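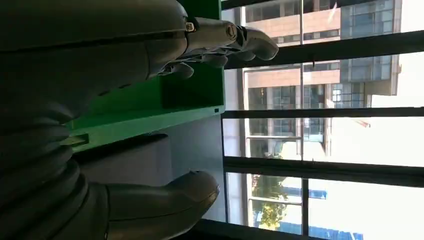 Teaching a two-handed robot to move courier bags
Project report, second draft
Janaka Wijesinghe

I picked this project because I thought it would be the easy one. You put on the gloves, you move your hands, the robot moves its hands, and a computer learns from watching. How hard could it be to pick up a bag of post? Well, I know now, and my shoulders know too!

The job was set by the Purnside parcels group. A bag comes out of a crate, goes on the black mat by the measuring column, gets turned so the printed side can be read, and then goes off to the next table. My part was collecting the demonstrations by remote control, plus a bit of training at the end. I was given two control programs to choose from, Akanda and Vastora, and I went with Akanda because the hand tracking felt less jumpy (Vastora does have the nicer menus, I'll admit).

Getting started

The first few mornings were mostly me learning to stop using my own eyes. When you drive the robot you want to look down at your real hands, and they tell you nothing useful. You have to look through the head camera, and for the last few centimetres the wrist cameras are much better. It took me ages to trust them. They sit at odd angles, so up isn't up, and I kept leaning my head over sideways like a confused dog.

The other thing is the bags. A box stays a box, but a courier bag is a different shape each time you let go of it. If I pinched one by a corner it swung about, and if I grabbed a big handful it came up fine and then wouldn't lie flat on the mat. What worked best was coming in with both hands low and scooping, then letting the right hand do the turning – slowly, much more slowly than you'd do it yourself.

I also found that my own bad habits went straight into the data. I tend to hover before I grab something. The first model I trained hovered as well, for far longer than I ever did, and then quite often just stayed there. Watching a robot copy your dithering is a strange feeling. 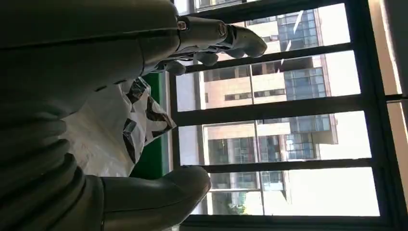

Janaka, you say the hovering came from you, but did you try cutting the pauses out of the recordings before you trained again? We had the same trouble at Lurkton and trimming them sorted most of it. I'd like a paragraph on that in the final version.

Yes, I did, and here is the paragraph! I went back through the first 300 demonstrations and trimmed every pause before a grasp. The model trained on the trimmed set reached in straight away, but it was clumsier at the crate, where I think some of my waiting had been useful (I was lining up the fingers with the rim in the way). So in the end I left the pauses in for the crate and cut them everywhere else.

How much data

The plan said 1,000 demonstrations. I passed that and the model was still hopeless with soft, half-empty bags, so we agreed on 2,000, and by the end of May I had 2,148. The later ones are far better than the early ones. If I did it again I'd throw away my first week completely and not feel bad about it.
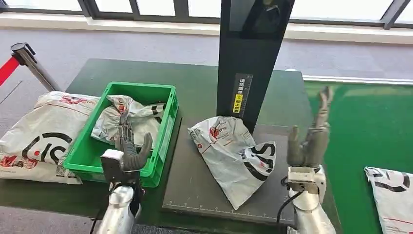
Bag on the mat, both hands raised, crate to the left.

What I'd change

Shorter sessions, for a start. After forty minutes my movements get lazy and you can see it in the recordings. I'd also mix up the bags more from day one, full ones and flat ones, and write down which was which as I went along. I tried to add those labels afterwards and it was a miserable couple of evenings.

I haven't settled how to mark a success yet. At the moment a bag counts if the print can be read from the head camera, but that lets through some very ugly placements – the next draft will have a stricter rule and the results table redone to match.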